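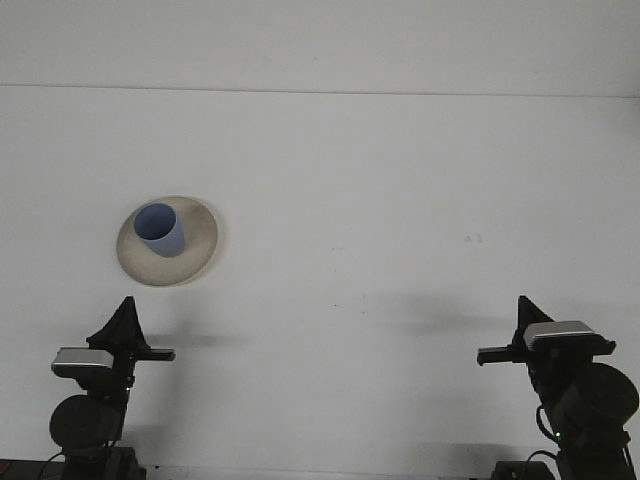
Godfrey Lyimo on clock drift and the case for absolute time

Godfrey Lyimo spent the first half of his working life writing timing software for the Murcombe relay network. He now works independently on what he calls the bookkeeping problem in relativity. His argument, set out in a long paper titled "Two Ledgers," is that the equations for moving clocks are sound as arithmetic but have been given a physical meaning they do not need.

He came to the subject through a fault report. In 16 of the 144 stations on the network, the correction routine had been applied twice, and the logs still agreed with one another.

"They agreed because every station compared itself only with its neighbor," he said. "The error went all the way round the loop and canceled. I had a consistent system that was wrong against the reference. I fixed it in an afternoon, and then I started to wonder what else was consistent in that way."

Lyimo accepts that clocks carried at speed, or kept at altitude, record different totals. His objection is to the next step, in which the difference is assigned to time itself.

"A clock is a counter attached to an oscillator," he said. "If the count changes, the first thing a programmer checks is the oscillator. Then the counter. The definition of the second is a long way down the list."

In his model there is one preferred frame, and motion through it slows any periodic process by the familiar factor. He concedes that this is close to the position Lorentz held, and that it gives the same numbers as the standard theory in every test made so far.
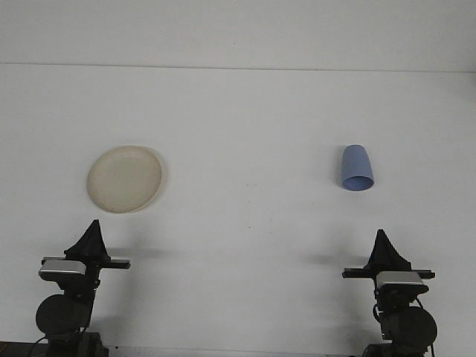
"People tell me that if the numbers are the same then the difference is a matter of taste," he said. "I don't accept that. Two programs can return the same output and one of them can still be badly structured. You find out which when you try to extend it."

The extension he has in mind concerns rotating systems. A signal sent around a spinning loop takes longer in one direction than in the other, and standard theory accounts for this without difficulty. Lyimo's claim is that the account is simpler if one frame is singled out from the start. He wrote a simulation, Ruvis, to make the comparison. It keeps two sets of times for each event – one local, one absolute – and converts between them only at output.

The current version runs to 2405 lines. An earlier one was reviewed by the Tarkholm discussion group, where a member named Liao found that the conversion step assumed the result it was meant to test. Lyimo rewrote the section and withdrew the two figures that depended on it.

"Liao was right," he said. "I had put the transformation in by hand at the input stage and then recovered it at the other end. The paper still lists the old figures by number, with a note saying they are gone."

Asked what observation would count against his view, he was brief. "A direct measurement of the one-way speed of light that did not rely on a convention for setting the clocks. I can't design one. I have not seen anyone else design one either, so the question stays open and I am left arguing about structure."

Most physicists would say that this is the reason to drop the preferred frame, as an item that does no work. Lyimo has heard the objection often and gives it 30 pages in the paper. He regards that chapter as unfinished – the part on accelerated frames in particular – and plans to replace it in June, along with the derivation in the second appendix, which has a sign error in the third line.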